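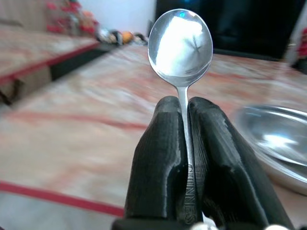
4.3 Thin-handle grip check

Run this check on each finger set before comparing grippers. A teaspoon with a flat metal handle is the standard test piece.

1. Open the Pandinora gripper and set the force limit to 12 N.
2. Hold the spoon upright, bowl at the top, with the handle between the flat inner faces of the fingers.
3. Close at low speed. Keep your hand on the bowl until the fingers stop.
4. Let go and start the 4-minute hold.
5. Repeat with the Sepp fingers at the same force limit.

Note: Raised lettering on a handle, such as GUINNESS on the spoon shown, reduces the contact area. Use the same spoon for every finger set.

Note: Polished bowls reflect light into the wrist camera. If the controller reports error 476, lower the exposure – do not change the gain.

CAUTION: Keep fingers clear of the gap while the gripper is powered.

6. Save the results under test code 811.

Revised 2/17/25, Reet Dzene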